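Workshop notebook, felt table – clearing wrappers and sorting sweets
Mar 27, 2025
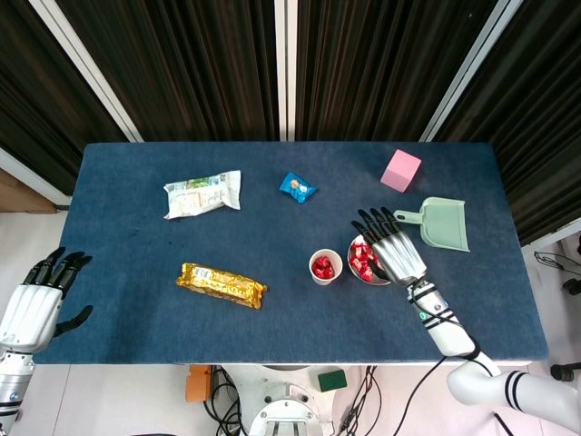 Carried on with the clearing layout from the last entry. The question is still how much of the difficulty comes from the wrappers and how much from the felt. I think it is mostly the felt, but the notes so far don't separate the two.

Felt. Navy piece from Tulerwood, laid over the bare table and clipped underneath. It has more nap than the gray we had before. Light plastic sits on top of the fibers and slides with almost no push. Foil does the opposite when an edge is folded under: the fold digs in and the wrapper turns on that point. Brushing the nap toward the front before each layout made the foil more predictable. Brushing it sideways made no difference I could see. Lint roller every 18 layouts is enough. More often than that pulls up fibers and leaves pale fuzz on the foil.

Wrappers. Three types in use:

White snack wrapper with the green and blue print. Crumpled, bunched at both ends. Springs back after being squeezed, so its footprint is different every time it is put down. Place it toward the back left and leave it alone.

Gold foil bar wrapper, the long one. Holds whatever shape it is given. Diagonal placement is harder to sweep than square to the edge, as the near end goes first and the far end swings away. Glare on the foil is bad under the overhead tubes. Andri Lehner suggested turning off the pair nearest the door. Tried it, better, and the black curtains keep the window light out well enough that nothing else had to change.

Small blue candy wrapper, orange and white logo patch. Twisted corners. This is the one that gets lost. It goes under the lip of the dustpan instead of over it if the pan is tipped even slightly too high.

Dustpan. The mint-green one. Hämmerli pan retired, the lip had a nick in it that caught on the felt. Lip of the present one is straight. Checked against a steel rule, no gap visible along the whole width. Place it front of the foam cube, handle pointing back and to the left, scoop opening to the front right. With the handle the other way round it ends up over the bowl.

Foam cube. Pink, stays back right. Used as a stop for the pan and as something that should not be swept. It shifts if bumped, so check its position before the next layout and do not trust where it was. Considered a strip of tape under it – rejected, the tape lifts the nap.

Red candies. Two containers, white paper cup and shallow white bowl, cup to the left of the bowl. The cup is light and tips when a candy is taken from the side. Taking from the top is fine. The bowl is stable but shallow, and when it is piled up the outer candies roll off the rim onto the felt. Fill level needs a mark. For now: no candy higher than the rim at the edge, heap only in the middle.

Bought a bag of 100 from the shop on the Lanarcombe road. They are softer than the previous lot and the wrappers loosen at the twist after a lot of handling. Set aside any with the candy showing. They go in the jar by the sink and are not to be put back in the bowl.

Weights. Bowl with its fill, 618 g on the bench scale. Cup not weighed, the scale was needed for the resin job.

Curtain. Pleats on the middle panel have drifted toward the post just right of center. Pulled them even. The hem is clear of the felt and should stay that way, it drags wrappers when it touches.

Open points:
– Repeat the foil wrapper on bare table, same diagonal, to get the felt question settled.
– Find a heavier cup of the same size. Stamari has a catalog, ask for the short one.
– 4 spare blue wrappers left in the drawer. Save more, flattened is no use, they need the twist.
– Mark the fill level on the inside of the bowl in pencil.
– Return the borrowed steel rule to the metal shop.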